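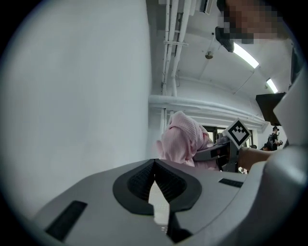 Gitardの片手側カメラ、本日分より。ピンクの布と、もう片方のグリッパーのマーカー。

朝の結果からもう書いてしまう。効いた。布で隠れた区間を捨てずに入れた方が、ちゃんと良くなっていた!

夜のうちに回しておいたMumerの学習が終わっていて、七時すぎに着いてすぐ評価を始めた。試行は30回。布をかごから取り出して、机の上で広げて、二回折るところまで。昔の条件(隠れた区間のあるデモを全部落としたもの)だと成功が17回だったのが、今朝は25回。コーヒーを淹れるつもりで持ってきた豆が、昼まで鞄に入ったままだった。

あとで自分が読んで分からなくなるのがいつものことなので、経緯から書いておく。

Gitardで集めたデモは今月の頭の時点で2,688本。両手にグリッパーを持って布を畳むだけの、言ってしまえば地味なデータで、Rirnsideの部屋を使わせてもらうようになってから本数が一気に伸びた。全部をそのままMumerに入れるわけにはいかないので、Doucetteを通して軌跡の怪しいものを落とす。残るのが2,165本。ここまでは春からやり方を変えていない。Doucetteの基準も自分で書いたもので、厳しめにしておけば間違いはないだろうと思っていた。

引っかかったのは、落ちた方の一覧をぼんやり眺めていたときだった。落ちた理由の欄に「相手マーカー消失」がやたら並ぶ。ほかの理由(途中で取り落とした、記録が途切れた、開始の合図の前に手が動いていた等)が付いていなくて、この理由だけで落ちたデモを数えたら230本あった。再生してみると、どれも畳み方としてはきれいなのだ。むしろうまい。布を大きく持ち上げて、両手の間でぱっと広げて、そのまま置きにいくような動きが多い。うまい人ほど布を高く上げるから、布がカメラと相手のマーカーの間に入って、うちの基準で落ちる。

つまり、いちばん覚えてほしい動きから順に捨てていたことになる。気づいたときは椅子の上でしばらく変な声を出していた。

布を折るときの両手の位置関係というのは、机に対してどこにいるかよりずっと大事で、右手と左手の間隔が少し狂うだけで布がたるんだり、逆に引っ張りすぎて指から抜けたりする。それぞれの手の軌跡はそれぞれのカメラから出せるけれど、別々に出したものを並べると、ゆっくりずれていく。だから片手のカメラに相手のマーカーが写っている瞬間が貴重で、そこで両手の距離がいっぺんに決まる。写っていれば嬉しいし、写っていなければ困る。ここまでは正しいと今でも思う。間違っていたのは、困ったら一本まるごと捨てる、というところだ。

今日は昼から追加の収録もあったので、途中の画像をいくつか貼っておく。布が立ち上がっていても相手のマーカーが読めている瞬間というのは案外あって、そういうコマを見つけるたびに嬉しくなる。 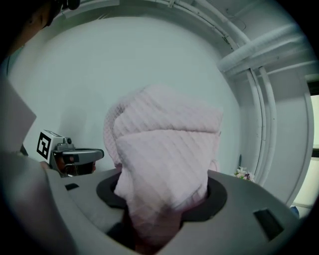

隠れている間をどうつなぐか

やったことは単純で、一本のデモを「見えている区間」と「隠れている区間」に分けるところから始めた。隠れている区間の前後には、たいてい見えている区間がある。前の端と後ろの端では両手の位置関係が分かっているのだから、間のずれを両端に合わせて配ってやればいい。最初の版は本当にそれだけで、三日で書いた。

三日で書いたものは三日分の出来で、短い隠れには効くのに、長い隠れで派手に外した。布を広げる動作の途中は手の速度が大きく変わるから、ずれを時間で均等に割ると、動いていないところにまで補正が乗ってしまう。再生すると、止まっているはずの手がじわっと横に滑る。見ていて気持ちが悪い。

そこで二つ目の版では、時間で割るのをやめて、動いた量で割った。大きく動いたところに大きく配る。たったそれだけで横滑りがほとんど消えて、夜中の二時にひとりで拍手した。理屈としては、ずれの多くは動いたときに溜まるのだから当たり前なのだけれど、当たり前のことが絵になって出てくるのはやっぱり楽しい。

それでも残るのが、隠れている区間がやたら長いものと、回転が絡むものだった。手首を返して布の裏を持ち替えるところが特に悪い。ここで頭のカメラを使うことにした。上から見下ろしていれば、片手のカメラから相手が見えなくても、両方のグリッパーのマーカーが一緒に写る瞬間がある。距離があるぶん精度は落ちるから、頭のカメラから出した値をそのまま信じるのは危ない。信じすぎないように、重みをかなり低くして入れる。最初は欲張って重みを上げて、両手がぶるぶる震える軌跡を大量に作ってしまった。あの震えをMumerに学習させたらどうなるのか少し見てみたい気もしたが、計算機の順番がもったいないのでやめた。

重みの決め方は、まだ胸を張れない。見えている区間をわざと隠して、つないだ結果と本当の値を比べて、いちばんよく合うところを選んだ。隠す長さは、実際に布で隠れたときの長さの分布から引いている。やり方としては筋が通っていると思うのだが、見えている区間というのはそもそも動きがおとなしい区間なので、そこで合わせた重みが布を広げる最中にも合っているとは言い切れない。ここは書くときに必ず聞かれる。先に自分で聞いておく。

もう一つ、マーカーを読む側の話。布が角に少しかかっただけのときに、読み取りが「見えている」と返すのに向きだけ裏返るという、いやな外れ方がある。完全に消えてくれた方がずっといい。今は前後のコマと比べて急に向きが変わったものを捨てているだけなのだが、手首を速く返したときの正しい値まで一緒に捨てている気がする。要確認。ノートの右上に赤で書いたのに昨日まで忘れていたので、日記にも書く。

午後の収録

昼を食べてから収録。今日の布は薄いピンクのもので、色が薄いせいか、自分の目では折り目の筋が見やすくて助かる。花柄のテーブルクロスは前から敷きたかったもので、机の見た目が変わってもMumerが動揺しないでほしいという願いがこもっている。願いだけでは足りないので、無地の日のデータもきちんと取る。

自分で両手に持ってやると、評価の数字を見ているだけでは分からないことがいろいろ出てくる。まず、相手のマーカーを見せようとすると動きが不自然になる。収録の手引きには「なるべく相手のマーカーが写るように」と書いてあって(自分が書いた)、真面目に守ると、胸の前でいちいち両手を向かい合わせる妙な踊りみたいになる。今日は途中からあの一行を無視して、普段どおりに畳んでみた。楽だし、速い。それに、後半のコツがつかめてきたあたりの一本を再生してみたら、布の端がすっとそろっていて、我ながら惚れ惚れした。

手引きの一行は消すことにした。隠れてもつなげるのなら、畳む人には畳むことだけ考えてもらえばいい。230本の件で数字が上がったのも嬉しいけれど、データを取る側の負担が減るのは、長い目で見るとそちらの方が大きいかもしれない。慣れた人の手つきが、そのまま入ってくる。想像するだけでわくわくする。

困ったこともあった。かごから出すとき、布をつまんだつもりで二枚分の厚みを持っていたことがあった。指で触っていれば分かるのに、グリッパー越しだと手応えがぼやける。Doucetteには二枚重ねを見つける仕組みがないので、とりあえず自分で印を付けた。あとで学習に入れる版と入れない版を作って比べたい。やり直しまで含めて入れると、案外いい教材になるという予感がある。予感なので信用しないこと。

同期も一度ずれた。頭のカメラと手元の記録の時刻が合わなくて、区間をつなぐ処理が全部あさっての方へ飛んでいった。つなぎ方を疑って三十分ほど式をにらんだあげく、時刻の合わせ直しをしたらすぐに直った。今後は収録の最初に、両方のグリッパーを頭のカメラに見えるところへ構えて、同時に一度だけ開閉する。立ち位置もその姿勢でそろえる。

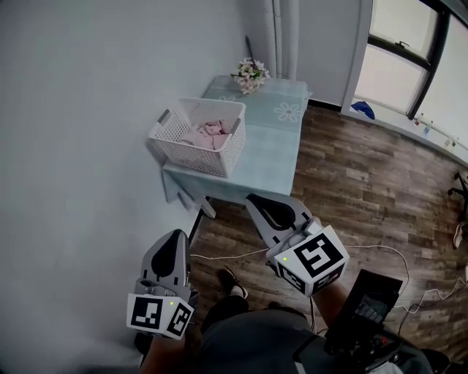 数を増やしただけでは、という疑い

夕方、席に戻ってから急に冷静になった。230本足せばデータは2,395本になる。成功が17回から25回に増えたのは、単に本数が増えたからかもしれない。これは自分が査読する側なら最初に書く。

なので、比較をもう一つ用意してあった(先週の自分、えらい)。2,395本から、隠れのない平凡なデモを230本抜いて、2,165本に戻したものだ。本数は昔の条件とぴったり同じで、中身だけが入れ替わっている。学習はこちらも昨夜のうちに済んでいて、評価だけが残っていた。

十八時から始めて、同じく30回。成功は24回だった。

24回! 25回との差は、この回数では何も言えない。でも17回との差なら、少なくとも話をしていい大きさだと思う。本数が同じで中身が違うだけでここまで動くなら、捨てていた230本には相応の価値があったということになる。評価をしている間は手元の表に丸とバツを書いていくのだが、途中から丸が続きすぎて、判定が甘くなっていないか心配になった。録画を後から見直して、端のずれが基準を超えていないか全部測り直した。一つだけ迷ったのがあって、バツにした。その上での24回。

失敗の中身も変わっていた。昔の条件では、広げる途中で布が片手から抜けるのがいちばん多かった。両手の間隔を広げすぎるのだ。今朝の条件ではそれが二回しかなくて、残りの失敗は折ったあとの置き方に寄っている。抜ける失敗が減ったのは、隠れた区間に広げる動きが詰まっていたことと辻褄が合う。こういう、数字と中身が同じ方向を向いている日はめったにない。

一方で、気になることも正直に書く。評価は全部同じ高さの机でやった。布も、学習に入っているものと似た大きさばかり。種を変えた学習も一つずつしかやっていない。もう二つずつ回して、それでも順番が入れ替わらなければ、やっと人に見せられる。計算機の空きを見たら今晩の枠が取れたので、この日記を書く前に投げてきた。机の高さは明日、脚の下に板を入れて変える。

それから、うまくいかなかった条件の話も残しておく。隠れた区間をつながず、ずれたまま入れた版も試していて、こちらは30回中14回。昔の条件より下がった。ただ入れればいいわけでもないらしい。再生を見ると、布の端をつかみに行くところで右手がいつも少し手前に来て、空をつかむ。律儀に同じだけずれるのが可愛くもあり、腹立たしくもある。ずれまできちんと覚えるのだから、Mumerの記憶力には感心する。

明日以降

順不同。

種違いの学習を確認。朝いちばんに見たいけれど、先に洗濯物を干すこと。

手引きの例の一行を消す。消す前に、守って取ったデモと無視して取ったデモの動きの速さを比べておく。あとから比べようとすると、どちらがどちらか分からなくなる。

Doucetteの落とし方を、一本まるごとから区間ごとに変える。230本以外の落ちたデモにも、前半だけなら使えるものがかなり混ざっているはずだ。取り落とした瞬間の前までは上手、という惜しいのを何本も見た。ただし前半ばかり増やすと、つかんだところで満足して止まるようになりそうで少し怖い。

マーカーの向きが裏返る件。頭のカメラの側でも同じことが起きるのか、まだ一度も調べていない。

動いた量で配る方法の図を描く。口で説明すると必ず途中で詰まるので、横軸に時間、縦軸に溜まったずれ、二本の線、それだけの図にする。色は二色まで。

大きいバスタオルを買う。今の布より厚くて、持ち上げたら相手のグリッパーごと見えなくなるくらいのがいい。隠れが長くなったときにどこで破綻するのかを早く見たい。破綻するところまで行って、はじめてこの方法の形が分かる気がする。

コーヒー豆、鞄から出す。

もう二十三時。学習の進み具合をさっき覗いたら、損失の曲線が今のところ素直に下がっている。寝る前にもう一度だけ見る。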